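Pondari: between-song audio from small rock shows

Version 2, released 08/01/2019

Pondari is a collection of 1,831 short audio clips from club concerts, with all the music taken out. What remains is the tuning, the applause, the drummer hitting one drum over and over, and the singer asking if everybody is doing okay tonight. If you came for songs, the bands would like you to buy them at the table by the door.

The clips come from two rooms, Plolgate and the Yokoyama. Plolgate has a low ceiling and a bar along one wall, so a good share of its applause is glassware. The Yokoyama used to be a furniture showroom and still echoes like one.
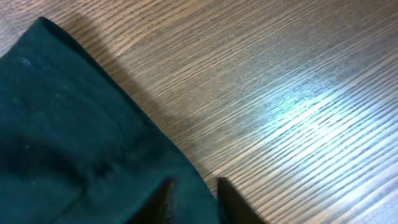

A user of version 1 wrote to complain that the applause labels were too generous, and that a clip marked "warm" was clearly four people and a door closing. The clip was reviewed. It is now marked "polite," and the door has its own label.

What's in the folder

clips/ holds the audio, one WAV file per gap between songs.
labels.csv has one row per clip: room, position in the set, applause level, talk, tuning, and notes.
talk.txt has transcripts of whatever was said from the stage, where it could be made out.
skipped.txt lists the shows we left out. Most are there because a band never stopped playing between songs, which is rude to people in our line of work.

How it was recorded

Every show was recorded on an Otik, a handheld stereo recorder we chose for its long battery life and then cursed for its shiny buttons. It was clamped to the rail by the sound desk whenever the sound desk allowed it. When it didn't, the recorder went into a coat.
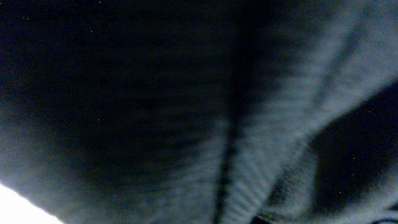
Coat recordings have "pocket" in the notes column, and you should treat them with suspicion. High frequencies go first, then consonants, then any hope of transcribing the bass player's joke. What you get is the audio version of that gray-blue fabric up close, all soft folds and shadow with no hard edge anywhere. They are fine for applause level. Please don't use them for speech and then email us about your word error rate.

Applause labels

Applause is scored from 0 to 6. Zero is silence, and it occurs more often than the bands remember. Six is reserved for the point where the recorder clips. In version 1 the scale stopped at 5, but then a homecoming show at Plolgate made everything below it look like a library.

Each clip was scored separately by two listeners. Where they differed by one step, we kept the lower score. Where they differed by more, they listened again together, and on a few occasions went home on separate buses.

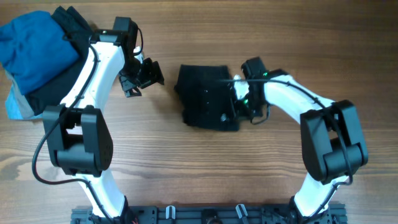
Two white arms over the wooden tabletop, grippers toward the center.

Known problems

The Yokoyama moved its sound desk in November, and clips from before and after the move don't match. The room column says "yokoyama_a" and "yokoyama_b" for this reason. Train on one and test on the other only if you enjoy disappointment.

Opening acts are underrepresented. We meant to arrive earlier.

Whistles are labeled as applause, shouted song requests are labeled as talk, and the man who does both at once at most Plolgate shows is labeled as talk, after a long discussion. The tuning column is less reliable than it looks. It marks any plucked string with no song attached, 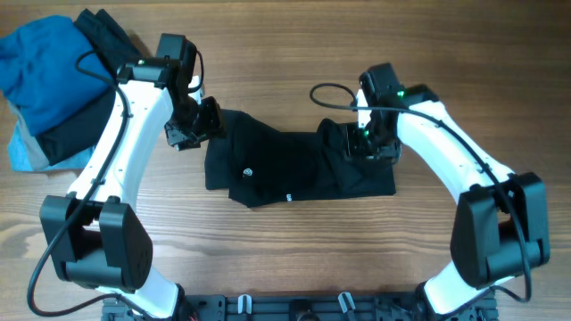
and that takes in a lot of nervous noodling, two false starts, and one complete riff that a guitarist clearly wanted people to notice. The riff was cut down to its first few notes before release. If you are sorting by tuning, check the notes column for "noodle" and decide for yourself how strict to be.

Permissions

Both rooms and all the bands in clips/ agreed to be included. Signs were posted at the doors. Anything said from the stage about another band has been removed, which shortened talk.txt quite a bit.

You may use the clips for research and teaching, and you may share them with this file attached. You may not use them as crowd noise on a live album. We have been asked, and we know what the room sounded like.

Reporting errors

Send the clip number, the column, and what you think the value should be. Corrections go into the next version. Arguments that a 2 should be a 5 will be read with interest, particularly if you were in the band.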